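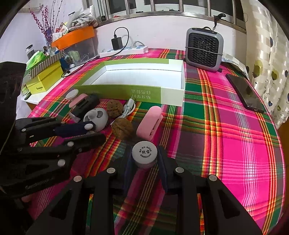
Speaker notes: Losing grip without losing the object
Hiu-tung Ng, Gasthorpe workshop, afternoon session

Slide 1. Title
Say name and group. Twenty minutes, questions at the end. The talk covers one fault in a two-finger gripper, how it was found, and what was changed in the Irow logging software afterwards.

Slide 2. The task
Tabletop tidying. Small household items go from the cloth into an open box. Items vary a lot: walnuts, a cable, small round containers with screw caps. Two grippers, padded fingers on both. The operator closes the fingers, and the opening width is recorded against time.

Slide 3. What we saw
In July the recorded width stopped agreeing with the video. On a round container the log gave a steady width while the fingers were plainly still closing. The offset was 4 mm at worst. It appeared on one gripper of the pair and only after long sessions.
Pause here. People usually ask if the object was slipping. It was not. Come back to this on slide 5.

Slide 4. First wrong answer
We blamed the encoder and swapped it. The fault went away for 18 sessions, then came back. In hindsight the swap meant undoing the linkage and doing it up again, and that was the part that helped.
Do not spend long on this slide.

Slide 5. Cause
One pivot pin in the linkage was working its way out. The encoder sits on the drive side of that pin, so play in the joint never reached it. The drive stopped and the log went flat. The finger kept moving until the slack was taken up.
Slipping would show as a change in width with the object moving against the pads. We had neither.
Show the Mok plot: play against number of closures. Flat to 4000, then a steep climb. Mention that the horizontal axis is closures, not hours. It was mislabelled in the version sent round.

Slide 6. Safety
A pin that walks out far enough can drop, and the linkage then folds towards the operator's fingers. We had one pinch. No broken skin, but it was reported and both grippers were pulled from use the same day.
Read out the stop rule word for word: if the finger can be rocked by hand with the drive locked, put the tool down and tag it.

Slide 7. Changes
Retaining clips on all pins. A rock test before each session, logged by the person doing it. A reference block gripped at the start and end, with both widths compared. Irow now refuses to close a session if the end reading is missing.

Slide 8. Data already collected
We had 22 sessions with suspect widths. The video is fine in all of them. Widths were marked invalid and kept, since Prukham wanted them for a fault detector. Do not promise results from that work.

Slide 9. Open points
Clip wear has not been tested. The rock test depends on the person's hand and needs a proper force figure. Pads were not changed during any of this, so pad creep is still possible as a smaller effect.

Spare slide: linkage drawing with the loose pin marked. Use only if asked where the encoder sits.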